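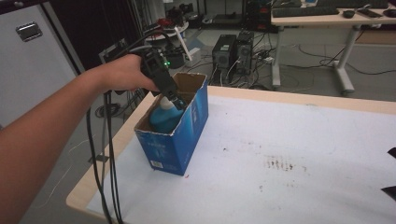
The Bason hand-held gripper, fingers down in the blue bottle carton.

I've had the new hand-held gripper on the table for a while now, and since three of you stopped me in the hallway to ask whether it's any good, I figured I'd put it in the newsletter and save my voice.

Short version: I like it a lot more than I thought I would! The Bason is the one you hold by the grip and work with your own arm, so you get to try out a pick before anybody spends an afternoon programming it. Our old Wurine was fine on paper, but the fingers were so wide that you couldn't get them down beside anything. With a bottle standing in a tall carton you'd be bumping cardboard on every side (and muttering, in my case).

So the carton is the test I keep coming back to. The bottle's shoulder sits above the rim, the cap is white and easy to see, and you come in from the top at a slant. The Bason's fingers fit. What takes practice is the wrist. If you come in too steep, the housing blocks your own view of the cap, and you end up closing on air and feeling silly. Izzati Rahman got the hang of it right away. I needed a whole morning and a sandwich.

Things I don't love: the cables. They leave from the back of the gripper in one fat bundle, and the weight pulls on your hand the moment you reach across the table. Knut Reuter wants to hang them from an overhead arm with a spring, which would help, though then we'd have to move the white stand and I only just got that where I want it. I also wish the grip were a bit slimmer. Jana Rieger has small hands and switches to her left after a few picks.

The green LED is nice and bright, I'll give them that.

On the controller side we're still comparing. The Symonenko box is quick to set up and the menus make sense, but it dropped the connection 2 times last week. The Hallness never dropped anything and takes forever to start. So far the log has 1,558 picks on the Symonenko and 2,748 on the Hallness, and I'd like those closer together before I say which one I'd buy – right now I'd be guessing.

If you want a turn, come by on Wednesday, 27 November 2019, any time after lunch. Gunther Görtz will be there in the morning with the flat trays, so please leave him the table until then. Bring something awkward to pick up! Odd caps, handles, soft pouches, whatever has been giving you grief. Nothing with liquid loose in it, please, and no glass.

Hartmut Grube has the sign-up sheet for January, when we start on the cameras.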